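Marble tables, stone samples and the stuff people tell you to rub on them

I have been reading tips for cleaning marble and marble-look tabletops for longer than I care to admit, and most of them contradict each other. Vinegar cuts everything. Vinegar ruins everything. Baking soda is gentle, says one page, and the next one calls it sandpaper. So these are the few I still use, and a few I have quit.

First, find out what you own. A gray top with white veins can be real stone, a printed sheet or some kind of cast resin, and the seller's tag may not settle it. Ours came secondhand with the word "marble" on the receipt and I don't believe the receipt. Look at the underside. Real stone is usually rougher down there, and the veins on a printed top tend to stop dead at the edge. If you still can't tell, treat it as real marble. That costs you nothing but the vinegar.

The vinegar rule is one of the few I trust. Acid etches marble, and an etch mark is damage to the surface, so scrubbing won't lift it. Lemon, wine and tomato sauce do the same job slower. Dish soap, warm water, soft cloth, then a dry cloth. I tried a stone spray from Kiruvholm and then one from Starano, and I could not tell either one from the soap. Maybe you can.

Use your ceiling light. Most people wipe a glossy table from straight above and call it done. Crouch until the reflection of the lamp slides across the top, and every ring and greasy streak shows up. Wipe those, move over a step, look again.

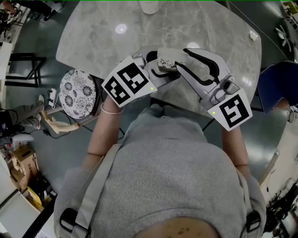 A small block with a speckled top over the gray tabletop, with the light showing on the left.

If you're picking a new counter to go with a table you already have, get the small sample blocks and judge them over the table itself. Speckled next to veined can look busy, and a store display won't tell you that. Check once by daylight and once with the lamp on. Be careful about setting a stone sample straight down on a polished top – a gritty bottom edge will scratch it. Put a folded dish towel under it.

Coasters: yes, even for plain white cups. I was a doubter here. Then Albane Pruvost wrote in to say her Bodin side table had picked up a ring from a coffee cup left overnight, and mine did the same thing in April.

Cushioned stools are where I give up on the advice. "Spot clean only" on a white printed cushion means it will be gray in a year. If the cover comes off, test a hidden corner for color bleed and wash it cold. If it doesn't come off, buy dark next time.

Cords under a table: the tip about bread bag clips is cute and the clips pop off. Hook-and-loop ties hold. Do it before you mop, or you'll just mop around the pile like I did.

Sealer, last. Buron says once a year. I say drip some water on the stone and wait ten minutes. If it leaves a dark spot, seal it. If it beads up, put the bottle back in the cabinet.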